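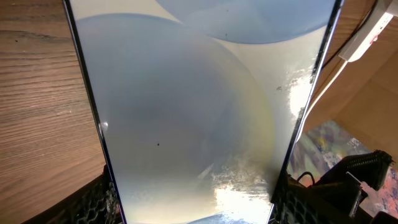
Zultis Hourly Rainfall Tables
README for release 7

Contents

This release holds hourly rainfall totals from the gauges of the Zultis network, together with station metadata and a change log. Each gauge is a tipping bucket type. Totals are given in millimeters and are not corrected for wind loss.

The tables are meant for drainage studies, teaching and the testing of gap-filling methods. They are not suitable for flood warning, as the values are released months after collection.

Files

stations.csv — one row per gauge, with site name, elevation, install year and current status
hourly.csv — one row per gauge per hour
flags.csv — quality flags, keyed to hourly.csv by station and time
changes.txt — edits made after the previous release

All files are UTF-8 with Unix line endings. The decimal mark is a period. Missing values are left blank; a zero always means that the gauge was running and recorded no rain.

Columns in hourly.csv

station: short code, matches stations.csv
time_utc: end of the hour, ISO 8601
total_mm: sum of all tips in the hour
tips: raw tip count, before calibration

Time stamps mark the end of the interval. Releases before this one marked the start, so users who join old and new files must shift the older series forward by one hour.

Quality flags

0 passed all checks
1 value estimated from the raw tip count after a logger restart
2 suspected blockage, based on comparison with neighboring gauges
3 suspected snow or melt
9 removed from hourly.csv, reason given in changes.txt

An hour can carry only one flag. Where two would apply, the higher number is kept. Flag 2 is set when a gauge reads zero for 8 hours in a row while both of its nearest neighbors report rain. Any hourly total above 50 mm is checked by hand against the tip record.

Known problems

The Tollus gauge was moved in September to a more open site. It keeps its station code, but the two parts of the record should be treated as separate series. The new elevation is in stations.csv and the old one is in changes.txt.

Yáñez has long gaps in winter caused by battery failure. No attempt was made to fill them.

Gauges without heaters under-report in freezing weather. Flag 3 catches most of these hours but misses light snow that melts slowly in the funnel.

Processing

Raw logger files are read with the Vedalier import script, which drops duplicate time stamps and applies the calibration factor for each bucket. Factors are listed in stations.csv. The script does no smoothing.

Last edited 12th December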